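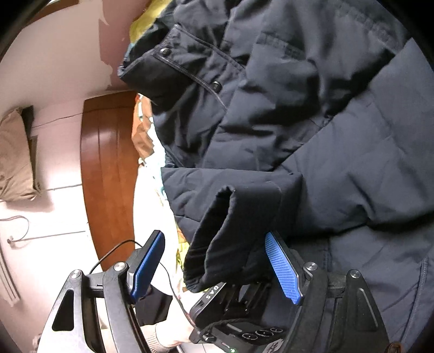 패딩 세탁과 보관 정리. 작년 2월에 입던 걸 그대로 압축팩에 넣었다가 다음 겨울에 충전재가 죽어 나온 뒤로 절차를 고정했음. 대상은 남회색 계열의 두꺼운 재킷. 똑딱단추가 달린 부분은 가장자리에 얇은 파이핑이 둘러져 있어서 접는 선을 그 위로 지나가게 잡으면 안 됨. 소매는 몸판 위로 접어 올리고 끝은 주름 잡힌 소맷부리가 눌리지 않게 둠.

세탁 전. 주머니 비우고 지퍼와 단추는 전부 잠금. 안쪽 라벨에서 충전재 종류 확인. 솜이면 물세탁 부담이 적고, 다운이면 건조 시간을 하루 더 잡음. 라벨에 물세탁 금지 표시가 있으면 이 스레드는 해당 없음.

목깃과 소맷부리는 본세탁 전에 따로 처리. 중성세제를 물에 풀어 부드러운 솔로 두드리듯 바르고 10분 방치. 문지르면 원단 표면이 번들거림. 어두운 색은 특히 티가 남.

세제는 Abera 중성. 향은 거의 없고 거품이 적음. 표준량의 3분의 2만 넣어도 충분했음. 섬유유연제는 넣지 않음. 발수가 떨어지고 충전재끼리 뭉침.

세탁망은 Dreltari 대형. 동네 생활용품점에서 2,000원. 지퍼 손잡이가 작아서 불편하지만 박음질은 멀쩡함. 한 망에 한 벌. 두 벌 넣으면 헹굼이 안 됨.

코스는 울, 물 온도는 30도, 헹굼 1회 추가. 탈수는 약으로 2분. 겉감이 물을 막으면 통 안에서 옷이 뜨니 시작하고 몇 분 뒤에 한 번 멈추고 눌러서 공기를 빼줌. 이걸 건너뛰면 탈수 때 통이 쏠려서 오류로 멈춤.

건조. 옷걸이에 걸지 않고 건조대에 눕힘. 걸면 물 먹은 충전재가 밑단으로 내려감. 반나절마다 뒤집고, 박음질 선을 따라 뭉친 데를 손으로 풀어줌. 봉제선이 오글오글하게 주름진 부분은 원래 그런 것과 덜 마른 것이 구분이 안 되니 눈으로 보지 말고 만져서 판단.

건조기가 있으면 저온으로 90분, 테니스공 두 개. 고온은 한 번 써봤는데 안감이 줄어서 겉감이 울었음. 복구 안 됨.

덜 마른 채로 넣으면 냄새가 남. 겨드랑이와 모자 연결부가 제일 늦게 마름. 나는 다 말랐다 싶은 시점에서 하룻밤 더 둠.

다 마른 무게는 주방 저울로 660g. 세탁 전에도 재 두면 건조 판정이 편함. 숫자가 더 안 내려가면 끝. 저울 접시보다 옷이 크니 볼을 올리고 영점 맞춘 다음 담아서 잼.

접는 순서
1. 앞면이 위로 오게 펴고 손바닥으로 중심에서 밖으로 쓸어 공기를 뺌.
2. 소매를 한쪽씩 몸판 위로 가로질러 접음. 팔꿈치 쪽에서 한 번 더 아래로 꺾으면 폭이 맞음.
3. 옆선을 안으로 접어 폭을 수납함에 맞춤.
4. 밑단에서 가슴까지 느슨하게 두 번.
5. 모자는 마지막에 덮음.

단추는 접힌 면 안쪽으로 들어가면 맞닿은 원단에 동그란 자국을 남김. 사이에 얇은 면 손수건 한 장 끼우면 됨. 유광 단추는 서로 닿아도 긁힘.

소매 안이 뒤집혀 있는지 꼭 확인할 것. 안감이 말려 들어간 상태로 한 철 지나면 그 주름은 스팀으로도 잘 안 펴짐. 손을 넣어 어깨까지 한 번 밀어보면 바로 앎.

수납함은 Kosdale 부직포 중형. 위쪽에 투명창이 있고 옆면 심지가 약해서 2단까지만 쌓음. 압축팩은 이제 안 씀. 부피는 확실히 줄지만 충전재 복원이 느리고 접힌 자리에 선이 남음.

방습제는 Drelum 옷장용 한 봉. 옷에 직접 닿지 않게 수납함 모서리에 넣고 장마 끝나면 교체. 좀약은 따로 쓰지 않음. 겉감 안감 모두 폴리에스터라 필요성을 못 느낌.

위치는 옷장 상단. 바닥 쪽은 습도가 더 높게 나옴. 벽에 붙이지 않고 손가락 두 마디 정도 띄움.

꺼낼 때는 입기 이틀 전. 펴서 두드리고 그늘에 걸어 둠. 이때는 마른 상태라 옷걸이 써도 됨. 어깨가 넓은 걸로.

추가. 발수 스프레이 질문이 있어서 적음. 세탁 직후가 아니고 완전 건조 후에 뿌림. 베란다에서, 단추와 지퍼는 마스킹테이프로 가리고. 제품은 아직 비교 중이라 정해지면 이 아래에 이어서 씀.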